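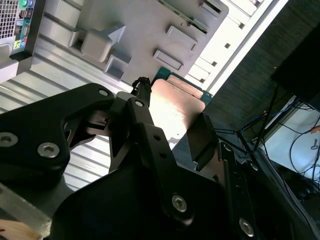

wrist cam, gripper holding the CPU in front of the case

Print this page | E-mail this thread

kovine_yev
Right, pose estimate is driving me mad. Planner is fine, approach is fine, but once the chip is in the fingers the tracker flips it. Lid is shiny, coppery in this light, and it thinks the glare is an edge. 156 grasps logged so far, flips in far too many. Anyone got a filter they trust?

etier99
Drop the exposure. Lower face of the lid is way too bright, and those white slot covers are nearly blown out too. No filter fixes that.

kovine_yev
Tried it. Lose the green edge of the board then, and thats what I fit the line to.

pichon_b
Disagree with etier. Bracket it – 2 exposures, one for the lid, one for the substrate, merge before the fit. We do that in the Vundby stack, costs a bit of latency.

etier99
And the arm moves between them? Good luck.

pichon_b
Hold still for the pair then. Its a pick, not a race.

kovine_yev
How much latency? My loop is tight already.

pichon_b
Over 998 frames I never had to touch the control loop. Run it outside, feed the pose in late with a timestamp.

etier99
Still say mask out the case. All that ribbed metal behind will pull your edges about. Crop to the fingers, you know where they are from the joints.

kovine_yev
Ok cropping first, then brackets. Will post the logs tonight if teh parser behaves

– Yevhen Kovalchuk

Last updated: 21:40
Contact | Copyright Kovine Forum | Back to top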